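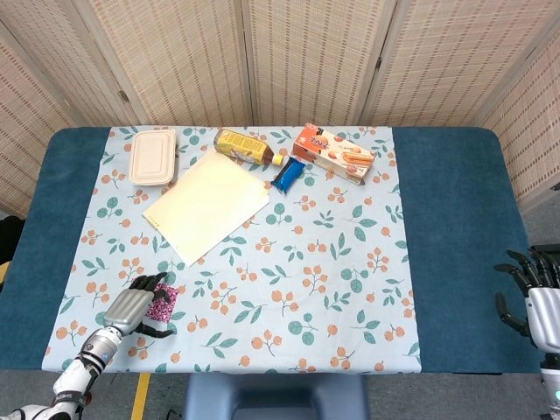 Milagros Marquez wrote to me after my last post to say that cotton tablecloths should never be washed hot, and that I had probably ruined mine the first time I did it. She may be right. I had a printed runner that lost over an inch in length in one wash, and I blamed the dryer.

Since October I have been washing all the table linen at 30 degrees and hanging it up. It takes longer. A full-size cloth needs most of a day on the rack in winter, and I only have one rack, so I do the big ones on separate days. The napkins fit around the edges.

Stains are the harder part. Cold water first for anything with egg or milk in it. For oil I use dish soap, rubbed in with a thumb and left for 11 minutes or so while I do something else. I tried the Novton stain bar that people recommend and it worked on coffee but left a pale ring on a dark cloth. I don't use it on dark things now. Turmeric I have given up on. I put those cloths out in the sun and wait, and if the mark is still there they go to picnics.

Ironing I do while the cloth is slightly damp, from the back if it has a print. If I've let it get too dry I spray it, roll it up and leave it in a bag for an hour.

Storage was the thing I changed last. I used to fold everything into squares and stack it, and after a few months the creases would not come out. Zuweira Zakaria rolls hers on cardboard tubes from a fabric shop, so I asked at Pralmont and they gave me 6 for nothing. The tubes are longer than my shelf is deep. I cut them down with a bread knife, and it was slow and made a mess, but they fit now. Wrap the tube in an old pillowcase first or the cardboard can yellow the cloth.

I still have one long linen cloth from my aunt that I haven't dared wash at all. If anyone has cleaned old linen with drawn-thread hems, leave a comment and tell me what you used.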